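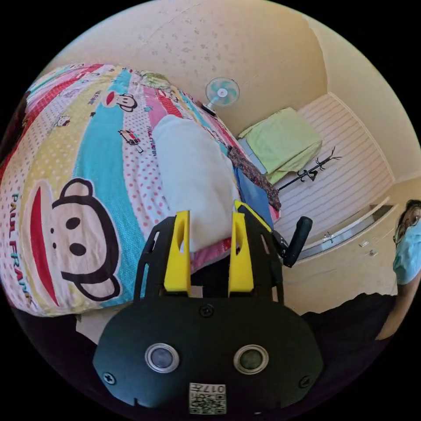 Gundeck county judge seat, who are they going to pick

sokolridge
So the shortlist is out. 15 applied, 6 made the cut, governor picks by 30th June. Anybody following this? The paper gave it two paragraphs.

nisa_fan
Following. My money's on the public defender from Sirorach. Best interview by a mile, I watched the whole stream.

plainoldtax
No chance. Last three picks were all prosecutors. Why would this one be diferent

nisa_fan
Last three were a different governor. Kind of matters.

plainoldtax
Same party, same donors. We'll see.

millpond2000
Does it even matter who. That court has 700 cases backed up. My sister's custody thing has been pushed twice. I want somebody who shows up at 8 and works.

sokolridge
Fair. Backlog came up in the interviews too, only two of them had a real plan for it. Night sessions, borrowing a judge from Sokol.

millpond2000
Sokol won't lend anybody. They're short too.

quietcorner
Can we talk about why we don't just elect this seat. Nisa does.

nisa_fan
Nisa elects theirs and turnout is terrible. Whoever has the most yard signs wins.

quietcorner
Still rather have a bad vote than no vote

plainoldtax
Agree with quietcorner for once. Write that down.

sokolridge
There's a retention vote in two years tho. So not no vote.

quietcorner
Yes or no on one name. Not the same thing.

millpond2000
Anyone know if the comment form is still open? Link on the county page goes nowhere for me.

sokolridge
Use the one under Courts, not the front page one. Worked for me this morning.

millpond2000
Got it, thx. Sent.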